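Search products
Search
Reading time: 2 min

Flilport Grasp Planner

Flilport is a grasp planning software for arms with a two-finger gripper. It takes the images from a camera at the head of the robot, finds the objects on the surface, and gives to your controller a list of grasps, ordered by score. It does not replace your motion controller. It works next to it.

What it does

The planner separates each object from the table and estimates its pose, also for clear plastic, where depth cameras often leave holes in the data. For every object it proposes up to 7 grasps. Grasps that would bring the wrist or a cable into contact with the table are removed before the list is sent.

With two arms, the planner chooses which arm should go first and keeps the other one outside of the shared space. You can change this rule in the settings file - many users prefer to fix one arm for each side of the table.

Version 2 is tested with 403 household objects. The full list is included in the download, together with the objects where we still have a low score. Very thin items and soft bags belong to this second group.

Blurred images

When the head camera moves, the images become soft. The planner measures the blur in each image and lowers the confidence of the pose. Under the limit you set, it waits for a better image and sends no grasp. This makes the work slower, but we think it is the correct default.

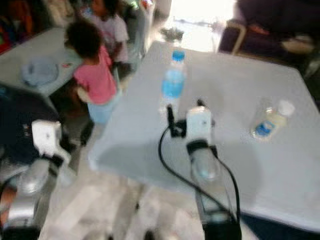 Right gripper over a white table, with a blue-capped water bottle standing ahead and a smaller white-capped bottle to the right.

What you need

- A calibrated camera at the head
- A Linux computer with a graphics card
- Joint states from both arms, with time stamps
- 700 MB of free disk space for the object models

The planner is not a safety system. Detection of people must be done by separate equipment, approved for your site.

Licenses and support

Licenses are sold per robot. The Mullesgate office answers technical questions, and orders are handled in Listham. For a trial license, please write to Tamara Tudose and tell her which arm and which gripper you use. The next update is planned for August.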